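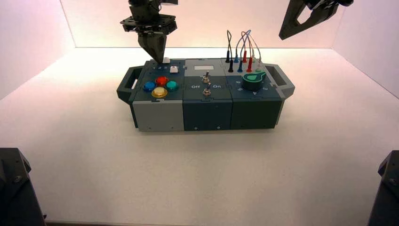 Page 2 of 6

Javdale Visitor Services
Support Ticket 425
Subject: Zosside Market Hall listing shows wrong opening hours and entrance
Opened: Apr 1, 2012
Category: City guide, shopping and markets
Priority: Normal
Status: Closed, with one item carried forward

Continued from page 1

Summary of the report

The Flukivitz tourist office states that visitors have been arriving at Zosside Market Hall in the late afternoon and finding the food stalls shut. The online city guide lists the hall as open until 8:00 p.m. on all working days. The printed walking map, which draws on the same records, sends visitors to the Demchenko Street entrance. That entrance is used for deliveries and is locked to the public after the morning.

The tourist office asks that both errors be corrected before the summer edition of the map goes to the printer.

Entry 1
The listing was opened in the guide editor. The hours field reads 8:00 a.m. to 8:00 p.m. The market office was contacted by telephone and gave the following hours:

Fish and meat stalls: 7:00 a.m. to 2:00 p.m.
Fruit, vegetables, cheese and olives: 7:00 a.m. to 4:00 p.m.
Clothing, shoes and household goods: 9:00 a.m. to 8:00 p.m.
Coffee counters on the upper level: 7:00 a.m. to 6:00 p.m.

The guide has a single hours field for each place and displays the latest closing time supplied. The hours of the clothing section were therefore shown for the whole building.

Entry 2
The hours field was cleared and the four sets of hours were placed in the description. The change was saved and published. The public page continued to show the old hours.

Entry 3
The page was checked again from a second office with the same result. The listing was found to exist twice, once as "Zosside Market Hall" and once as "Zosside Market (Covered)." Search results led to the second record, which had not been edited. Visitor comments were divided between the two.

Entry 4
The records were merged under the name Zosside Market Hall. All comments were kept. The older photographs of the flower stalls were removed at the request of the market office — those stalls moved to the square outside last August.

Entry 5
The location marker was moved from Demchenko Street to the main doors on the square. Walking directions from the rail station were tested and now end at the correct doors. The bus note was also corrected. It had named Route 55, which no longer stops at the square. Visitors should use Route 6 and leave the bus at the stop marked Market.

Entry 6
The tourist office reported that the hours were correct on the website but still wrong on the information screen in its lobby. The screen keeps a stored copy of each page. Staff were asked to select Refresh Content from the service menu and restart the unit. The office later confirmed that the new hours were displayed.

Resolution
Online listing: corrected.
Duplicate record: merged.
Entrance and bus directions: corrected.
Lobby screen: corrected.
Printed map: carried forward. The revised text and marker position have been sent to the map editor, and the tourist office will receive a proof for approval.

Note to listing editors
Where a market or shopping arcade has sections with different hours, leave the main hours field blank and enter the hours of each section in the description. Please search for the place under its former and informal names before creating a new record.

Holiday closings for Zosside Market Hall have not been supplied. The market office has been asked for a written list — a separate ticket should be opened when it is received.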